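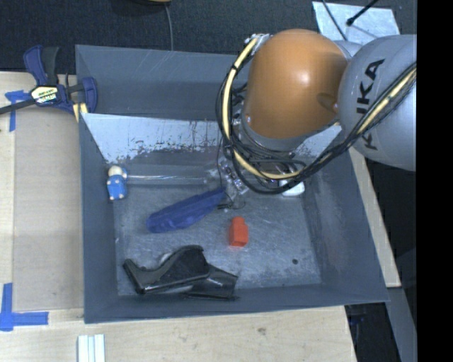 Fig. 4. Shallow gray bin on the wooden table top.

4. Sorting and Storing Small Items

This section explains how to sort small items with the Collow shelf system and how to put the bins on the shelf in a safe manner. Please read section 3 (Assembly of the frame) before you begin. The frame must stand level and must be fixed to the wall.

4.1 Before you begin

You will need:
a table at a comfortable height
a soft dry cloth
the label sheet from the envelope marked B
a pencil (ink is difficult to remove from the labels)

Note: The label sheet is not included with the Collow starter set. It can be ordered separately, see section 9.

4.2 Sorting

1. Clear the table and wipe it. Small grains of sand can scratch the floor of a bin when it is pushed around.

2. Take one drawer or box from your old storage and empty it into a bin. Do not mix two drawers at the same time, even when they contain similar things.

3. Take out everything which is broken or which you do not know the use of. Put it aside. Do not decide about it now.

4. Divide what remains by use, and after this by size. Most people start with size and later they have to do the work again.

5. Put each group in its own bin. A bin should be filled to two fingers under the rim – no more.

6. Write the label with pencil and hold it on the front with the clip. Leave it this way for some weeks. When you are sure about the contents, replace it with the adhesive label.

Caution: Do not store batteries together with screws, nails or other loose metal parts. The contacts can touch and the batteries become hot.

4.3 Placing the bins on the shelf

1. Start with the lowest row. Heavy contents always belong there.

2. Hold the bin with two hands, tilt the front up a little and set the rear edge on the rail.

3. Push until you feel a stop, then lower the front. The bin must not move when you pull it lightly.

4. Fill the other rows from the bottom to the top.

Caution: One row carries a maximum of 2 kg per bin. The complete frame is 1040 mm wide and must not be extended on one side only. If you need more width, use the Westerberg connecting rail and fix it at both ends.

Note: Frames delivered before January have the older rail without a stop. With these frames, check with your hand that the bin sits behind the lip.

4.4 Cleaning

Wipe the bins with lukewarm water and a little dish soap. Let them dry completely before you put metal items back. Do not use scouring powder or steel wool. Small scuffs on the floor of a bin come from normal use and have no influence on its strength.

4.5 If something does not fit

The bin does not reach the stop: look for a label or clip caught behind it.
The front hangs down: the rear edge is not on the rail. Repeat step 2 of 4.3.
The bin is difficult to pull out: clean the rail with the dry cloth. Do not use oil – it collects dust.

Text: Anikó Lengyel. Checked by Benedek Mészáros, 12 May 2022.

Continue with section 5, Dividers and Lids.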